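Clear the Table and Sort Your Wooden Utensils in One Go

If your wooden spoons live in three different drawers like mine did, this is a really satisfying little project! I do it on the dining table after lunch, when the light is good and I have plenty of room to spread out.

What you need

An open wire basket
All your wooden spoons, spatulas and scrapers
A soft cloth
A little food-grade mineral oil
A bowl or two for the small stuff

Step 1. Empty everything out

Get every long-handled tool out of the drawers and onto the table. Do check the back of the drawer (I found a spatula behind the Utlow baking trays that I'd been missing since October). Anything cracked or splintering goes in a separate pile.

Step 2. Wash, dry and oil

Wash by hand in warm water, wipe each piece and let it dry completely. Overnight is best. Then rub in a thin coat of oil, going with the grain, and buff off the extra. The color that comes up in an old handle is wonderful, and it makes me want to oil everything in the house.

Step 3. Load the basket

I love a wire basket for this. Air gets all the way around the wood, and you can see what you have without digging. Put the tall pieces in first with the handles up, and keep one hand low on the handle while you find a spot where it leans nicely.

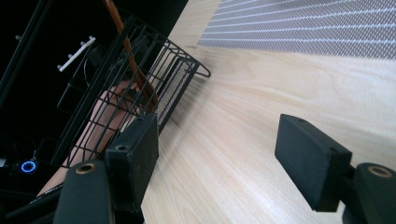 A long wooden handle rising from the black wire basket.

Handles up also means your fingers never touch the part that goes in the soup. If your basket is shallow, lean the tall ones toward a corner and let the shorter ones hold them in place. My old Divari crock held more, but it was always damp at the bottom, so off it went to the garden!

Step 4. Deal with the small things

There will be odds and ends. Mine included clips, corks and a lid knob from a Mahasneh pot. Set out a bowl on a placemat, so it doesn't slide or scratch, and drop in the small pieces as you come across them. Sort it at the end, when you know how much you have.

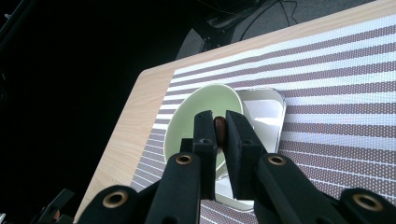
Pale green bowl on a striped placemat, with a small reddish-brown piece in front.

Step 5. Wipe down and put back

Shake out the placemat, wipe the table along the grain and carry the basket over to the stove. Leave a bit of space between it and the burners. I re-oil whenever the wood starts to look chalky, and the whole basket takes me less time than one episode of anything.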